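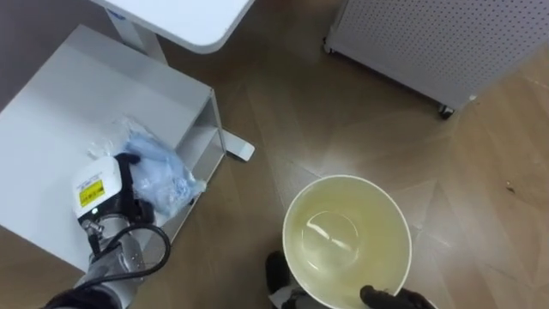
A white bowl, a white cabinet and a plastic bag with something light blue inside.

Household Names: the new group show at Durnora

The Durnora gallery has never been a patient building. It was put up as a seed warehouse, it leaks in two places, and its freight elevator stops between floors whenever it carries anything heavier than a curator. So it was brave of Quentin Bodin to fill it, through the end of July, with 146 objects that break easily.

Household Names is Bodin's first group show since he took over the program, and its subject is the stuff people own without quite deciding to. Gravy boats. Guest towels. The drawer of keys to doors in houses that were sold years ago. He asked 10 artists to make work from, or about, whatever they would be embarrassed to have listed in a will. Most of them took the question seriously. One sent a very funny letter declining, and the letter is now framed near the coat hooks, where plenty of people read it while pretending to look for their sleeves.

The biggest room belongs to Yannick Gautier, who spent the better part of two winters embroidering the inventory of his late aunt's apartment onto her own bedsheets. There are 1,661 entries, sewn in navy thread in the flat tone of an insurance form: "one lamp, working," "one lamp, not," "spoons, various, none matching." The sheets hang from the ceiling in long overlapping rows, and you have to push through them to get anywhere. It is like doing laundry inside somebody else's memory, and I mean that as praise. I went in planning to give it five minutes and came out a half hour later with strong opinions about spoons.

Gautier says he began by sewing only the valuable things and ran out after a pillowcase and a half. He also says his stitching improved a great deal by the kitchen. He's right. The hallway closet is a mess.

Upstairs, things get louder. The Besnard room (named after the seed company, whose painted sign is still on the wall) has been given over to hooked rugs, and the rugs have been given over to arguments. Each one records a real disagreement between two people who share a home, worked in wool by one of the parties. We get only one side, naturally. The thermostat rug is the largest and the angriest. The dishwasher rug has a diagram. My favorite is a small, tired-looking piece in brown and mustard that reads "I said I was fine with it," and it has a bench in front of it, which was kind of somebody.

The paintings do less well. There are five big canvases of unmade beds in the east corridor, all handsome, all a bit pleased with themselves. They might look better in a show where they weren't up against actual bedsheets. The ceramics at the back are a mixed lot too, although I would happily take home the teapot with its spout on the inside, and I'd probably use it on relatives.

Sturar, the two-person sound outfit, have wired the stairwell with recordings of people looking for things: cupboards opening, a handbag being emptied, a man saying "I just had it" in a voice of rising panic. It runs on a loop and it is very effective. I checked for my wallet on every landing. The front desk staff, who hear it all day, have asked for the volume to be lowered after lunch, and it has been, a little.

Bodin's wall texts deserve a mention for being short. One of them is a single sentence. He has also printed a booklet, sold at the desk, in which each artist names the one possession they would save from a fire. Three of them picked the same brand of can opener, and the booklet prints all three answers in a row without comment.

If you have children with you, start at the top and work down, so the sheets come last and can be run through as a reward. Gautier has approved the running. He has not approved jam.

The show travels to Somton in the fall with fewer rugs and, one hopes, a drier roof. Gautier is adding a new sheet for that leg, covering the contents of the aunt's car.

Practical matters

Household Names is on all three floors at Durnora until the end of July. Doors open at 11 a.m. and the last visitors are let in at 5 p.m. Entry is free for members; everyone else pays what they like at the desk, where the jar is made of clear glass and the staff can see you.

The elevator is in use for visitors who need it, and someone will ride up with you and bring a phone.

Members' evening is at 7 p.m., with Bodin and Gautier in conversation in the main room. Seating is on borrowed kitchen chairs, no two alike, so come early if you care about your back. Reply to this newsletter to reserve a place, and tell us if you're bringing a guest.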